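## 4. Setting up a notary appointment desk in Hemmin

This section is for office managers who have received their Hemmin account from Suvgate and want to accept notary and document appointments at the counter. If your office only sends money transfers, you can skip to section 5. You will need the administrator login and the commission certificate of each notary.

### 4.1 Add the notary

1. Sign in as administrator and open **Staff**.
2. Choose **Add person** and write the name exactly as it is printed on the commission certificate. If the certificate says "Jeanine Van Dijk," do not write "J. Van Dijk" or "Jeanine VanDijk."
3. In the field **Role**, select **Notary**. The role **Clerk** can make appointments but cannot close them.
4. Enter the commission number and the expiration date.
5. Upload a scan of the certificate. The file must be a PDF.
6. Press **Save**. The name appears in gray until a second administrator confirms it.

> **Note:** A small office with one administrator can ask Suvgate to switch off the second confirmation. Please write from the email address that is registered for the account.

### 4.2 Set the opening times

1. Open **Calendar**, then **Desk hours**.
2. Choose the length of one appointment. The standard value is 18 minutes, and this is enough for one signer with one document.
3. For real estate papers, create a second appointment type and give it more time. Our Plaketstead office uses double length for these.
4. Under **Limit per day**, enter how many appointments one notary can take. The limit applies to each person, so two notaries have two limits.
5. Press **Publish**. Before you publish, customers see only the message "Please call us."

**Caution:** If you change the appointment length after publishing, the existing appointments keep their old length. They can then overlap with the new ones. Check the calendar by hand for the next 4 weeks.

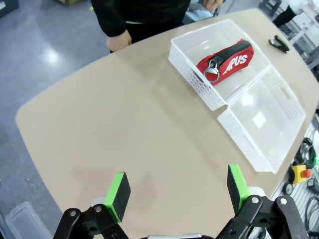
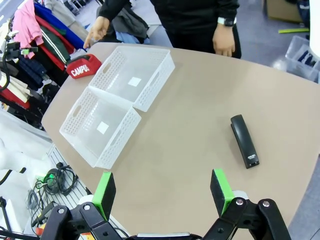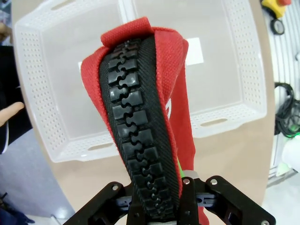

### 4.3 Write the confirmation message

Hemmin sends every customer a message when the appointment is made and another one on the evening before. The text is yours to write.

1. Open **Messages** and select **Appointment confirmed**.
2. Keep the words in curly brackets as they are. The system replaces {time} and {desk} with the correct information.
3. Tell the customer to bring a valid identification with photo, and to leave the document unsigned until the appointment.
4. Choose the languages. A customer receives the language that was selected at booking – if this language is missing, the message goes out in English.
5. Send a test to your own phone. Read it until the end, as a message longer than 200 characters is divided in two parts.

I-hsuan Hsu has prepared model texts in English, Polish, Dutch and Farsi. You find them under **Messages > Library**. The Farsi text was checked by Bahman Nazari.

> **Note:** The clerk must not explain in the message what the document means or which form the customer should use. A notary who is not an attorney may not give legal advice.

### 4.4 Connect the fee list

1. Open **Fees** and select your state. Hemmin fills in no amounts by itself.
2. Enter your fee for each notarial act. Compare it with the maximum in your state before you continue.
3. Enter travel and copy charges on separate lines. They must not be mixed with the notarial fee on the receipt.
4. If you use the Clodora cash drawer, turn on **Send to drawer** and print a trial receipt.

**Caution:** The trial receipt is counted in the daily report. Cancel it on the same day, under **Receipts > Cancel**, with the reason "Test."

### 4.5 If something does not work

- *The notary's name stays gray.* The second administrator has not confirmed it, or the commission date is in the past.
- *Customers receive the message two times.* You have activated both **Phone** and **Phone (old)**. Turn off the second one.
- *Error 11 when printing.* The drawer and the computer are on different networks. Connect both to the office network and restart the drawer first, then Hemmin.

For other problems please contact Milan Brouwer at the support desk, and have your office number ready. Questions about the fee list go to Torquil Laing.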